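The laundromat on the Stulance side of Undale is finally open again

27 July 2022

I walked past the old laundromat on my way home last night and the lights were on! If you live on this end of Undale you know what that means. It's been shut since April, when a pipe went under the back wall and took half the floor with it, and the rest of us have been hauling our sheets across town on the number 16 bus ever since (sorry to everyone who had to share a seat with my comforter).

So I went in, obviously. The new owners are a small outfit called Cirillo, and they already run a place over in Stornholm that my cousin swears by. They've kept the long folding counter and the terrible orange chairs, which I'm weirdly happy about, but the machines have all been swapped out. The big washers at the back take a king-size quilt now, and the dryers let you pay for 7 minutes at a time, so no more feeding in quarters for a full cycle when all you've got left is one damp sock.
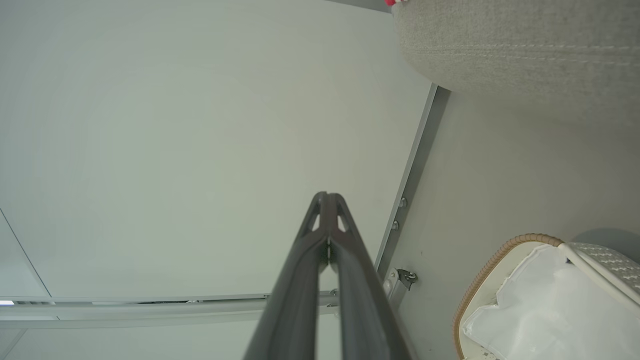

Pale gray-green and very smooth.

A regular wash is $6.25 if I'm reading my receipt right, and it says 625 points on my new loyalty card, so I guess a penny is a point. I haven't worked out what the points get you yet. The girl at the desk thought it was a free dry, but she'd only started that morning and told me to check the board again next week.

The part I'm most excited about is the drop-off service. You leave your basket before work, they wash and fold, and you pick it up that evening. The old place did this years ago and then quietly stopped, and I've missed it every single baseball and soccer season since. Sports stuff is fine, they told me, but turn the jerseys inside out if you care about the numbers. Bleach is extra and they'll ask first.

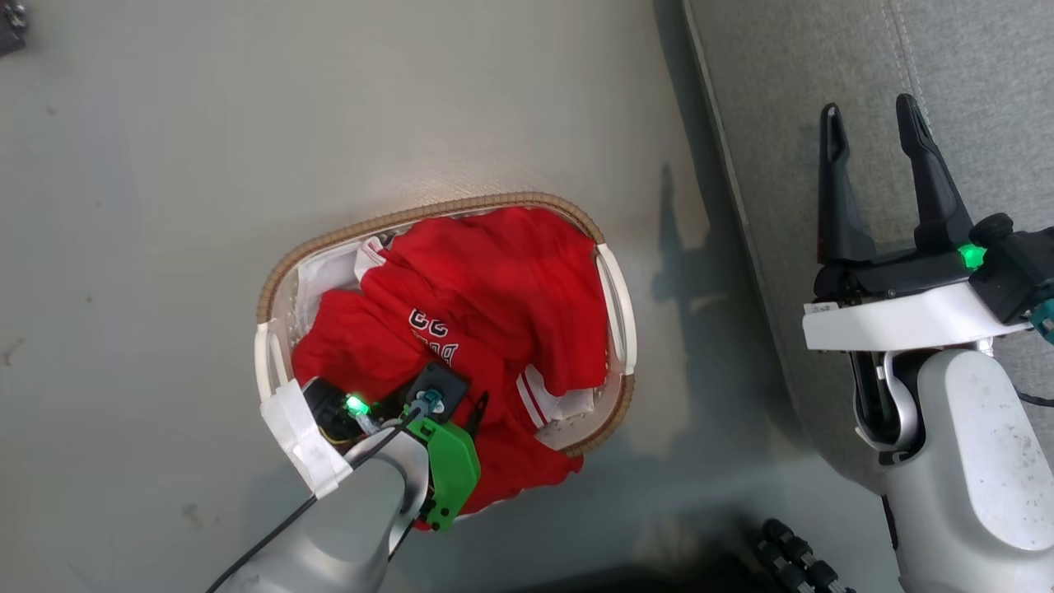 Red clothes in an oval basket, white lettering and all.

Doors open early and close late all week, and the last wash goes in an hour before closing. Parking is still awful. The lot behind the bakery is permit only now, so try the side street by the post office, where I found a spot on my second lap. The change machine wasn't working when I was there, so bring quarters or a card.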